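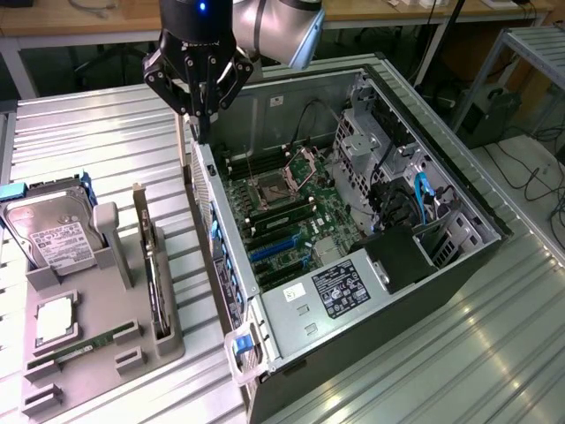 Keisha Park asked last Tuesday whether we couldn't just glue the tray down and be done with it, and I've been chewing on that ever since. Fair question! The short answer is no, and most of this handout is the long one.

Cell setup, part two: the tray and the case

We left off with the arm homed and the gripper opening and closing on command. Now we teach it where things are. In our cell there are two things to locate, the parts tray and the PC case lying on its side, and they move separately. Somebody leans on the bench, the tray shifts a hair, and the case doesn't. Glue fixes the first problem and leaves you stuck when a block wears out and the whole tray has to come off (ours has been off twice since May).

So we do it in this order. Tray first. Jog the arm to the two reference corners, slowly, and save both. Then the case, using two corners of the bare metal chassis. Please don't use the black outer shell, it flexes when you touch it and you'll be chasing your tail all afternoon. I did this for a whole morning once and blamed the software.

Once both frames are saved, run the dry cycle: pick height, lift, across, hover, back. Keep your hand by the stop button and stay at speed 21 until I've looked at it. The controller will let you type 700. Don't!
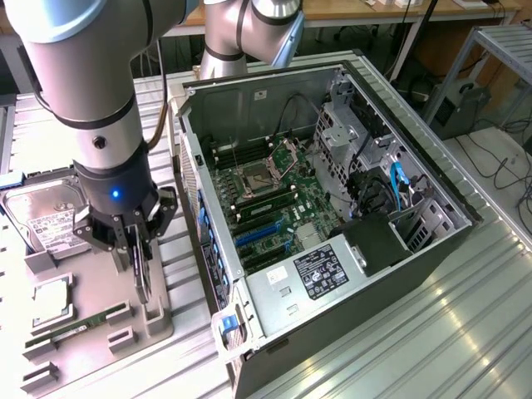

Fig. 2. Thin part held upright between the fingers, over the tray.

With something thin like this, the grip matters more than the position. If the fingers close off-centre the part tilts, and a tilt you can barely see at the tray is a proper miss by the time you reach the board. Check the finger pads before every session. Wipe them, look for a shiny patch, swap the pair if you find one. Spares are in the Bimeck drawer, bag 729.

Also check the CPU socket lever is up before you start any run that goes near it. The arm has no idea.

For next time: redo the tray frame from scratch, write down both corners, then do it again and compare. Benedek Kocsis and Juniper Alcantara have the cell first, everyone else sign up on the door. Bring your numbers even if they're ugly.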